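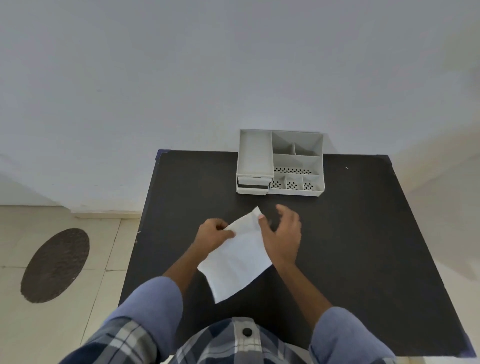

The Vemport Office

1. Morning

Karim got the table by the wall because Sirkka Hämäläinen had retired from it in September and the other one was under the air vent. It was square and black, with scuffs in the top from years of staplers. The gray organizer was still pushed up against the wall where she had kept it. She had taken her pens and left the rest.

"You can throw that out," Aarne Kallio said on his way past with the mail. "There are new ones in the supply room."

"It looks fine to me."

"It's older than the doormat."

Karim put his bag on the floor and sat down. His first job was file 673, a water claim from a rug dealer in Birkdale. The dealer said he had lost a Mughal carpet when a pipe burst over his storeroom. Findari had insured him for 20 years without a single letter going back and forth, and now there were 47 pages of them. Karim read the first ten and stopped. He couldn't work at a table that wasn't his yet.

He went to the kitchen and pulled a paper towel off the roll. It tore badly along one side. He pulled another and that one tore too, so he went back with the first.

He stood over the table with the sleeves of his blue plaid shirt back from his wrists. He meant to roll them up and forgot. He did the long tray on the left first, then the two compartments at the back, working a finger into the corners. The middle part had little holes in it, and he pushed the towel along them from one end to the other. Then he stopped to fold it over to a cleaner side. There was a small dark spot on the paper. Ink, he thought, or pencil lead. Sirkka had done all her figures in pencil.

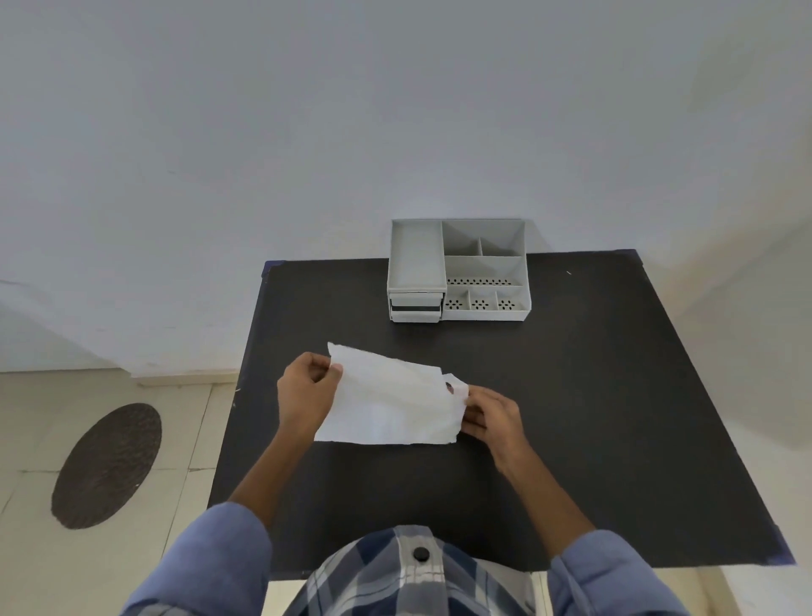 2. The Lower Drawer

The upper drawer came open easily and had nothing in it. The lower one stuck. He held the organizer down with one hand and pulled, and it gave all at once.

Inside was an index card, folded in half. It was written in pencil, in small upright letters.

Pipe at Birkdale was repaired in the spring. Ask him which pipe.

Karim read it twice. Then he sat down and opened file 673 again and went through the dealer's letters until he found the plumber's bill. It was stapled behind a list of carpets, where it was easy to miss. The work had been done months before the flood, and the dealer had paid extra to have it done on a weekend.

He walked over to Helmi Mustonen's desk with the card.

"Did Sirkka ever work on the Birkdale claim?"

"She opened it," Helmi said. "Mortimer Dvorak took it off her. He said she was being slow."

"And where is Mr. Dvorak now?"

"Upstairs. He's always upstairs." She looked at the card but didn't touch it. "Where was that?"

"In the drawer."

Helmi turned back to her screen. After a minute she wrote a phone number on a yellow note and held it out to him. "She's home in the mornings," she said. "Let it ring. She has a bad knee."

Karim went back to his table. He put the card in the upper drawer - the one that opened - and laid his pens in the long tray. Aarne came by again with a new organizer in a box.

"I'm keeping this one," Karim said, and picked up the phone.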